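1/ Small result from our group at Erus that I want to share. We asked if a manipulation policy can learn better from demonstrations when we let a person interrupt the workspace, with a hand or an object coming in.

2/ The dataset is called Stistik. It has 3,876 demonstrations collected with hand-held grippers. After cleaning we kept 3,816 -- the other ones had bad tracking.

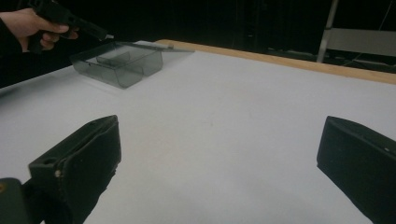 Gripper view, fingers open. Hand with a black handgun just above the gray tray.

3/ The method is simple. We label the moments when a human hand is over the tray, and the policy learns to wait in these moments. No extra sensor, only the wrist view.

4/ On 58 test tasks, the policy with labels reached too early in 15. The baseline did it much more often, mostly with dark objects. I still don't understand the dark objects well.

5/ Thanks to Lambros Zacharopoulos, who wrote the labeling tool. The preprint needs one more week. Questions are welcome, also critical ones.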